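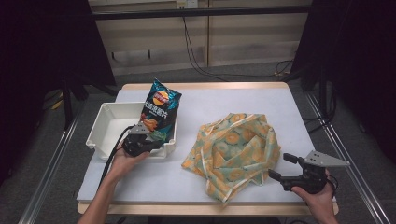
*Hand-held grippers at the tray-and-cloth table, Prostside open day.*

# Visit notes: Prostside open day, July

Prostside opened its workshop to visitors for an afternoon in July. I went with Nabila Majimbun from our packing side, mostly to see whether any of it was close to being useful to a business our size. We run two shifts and do a lot of short jobs, so the big fixed lines we get quoted for have never made much sense.

Sign-in was at the side door off the car park. Allow extra time if you go next year, as the front entrance is signposted but locked. They split us into groups of 8 and gave each group a host.

## Hand-held gripper tables

We spent the longest at these. A person stands at a small table with a gripper in each hand and does an ordinary job with them. The movements are recorded and used later to train a robot arm. Our table had a white plastic tray, a bag of Lay's chips and a floral cloth. The chips were standing in the back corner of the tray, with the cloth in a heap beside it.

Our host said the items are picked because they behave differently. A chip bag is light and slippery and changes shape when you squeeze it. Cloth never lands the same way twice, and she said folding was still the job that took the most recordings. For a simple pick and place they like to have 400 good runs before they train anything. A run where the item gets dropped is kept in a separate folder.

Visitors could have a turn. The grippers are heavier than they look and my wrists were tired after a few minutes. Nabila was better at it than I was. She found it easier to keep her elbows in and move from the shoulder. The cable on the left one takes some getting used to.

I asked how long a new operator needs. The answer was 2 half-day sessions, with the second one mainly for breaking bad habits such as tilting the gripper to get a better look.

## Trodora cell

The next stop was a case-packing cell built by Trodora. It was in a fenced area and ran at low speed for the visit. It filled and closed cartons without any trouble while we watched, but every carton was the same size. Changeover to another size takes 14 minutes with one person, according to the technician. That would be too slow for us on a busy day.

## Talk and questions

The talk was given upstairs and covered safety zones and operator training. Most of the questions were about cost. Prostside would not give a price for a trained arm because it depends on the task, but they do offer a paid trial using the customer's own products. Nabila asked about soft pouches with a zip top, and they offered to look at samples.

Tea and sandwiches were in the lunchroom afterwards. Parking was free.

## To follow up

- Send pouch samples to Prostside, both colours, filled and empty
- Ask what the paid trial includes and who owns the recordings
- Get the carton size limits for the Trodora cell in writing
- Check the floor plan to see if a bench by the labeller would fit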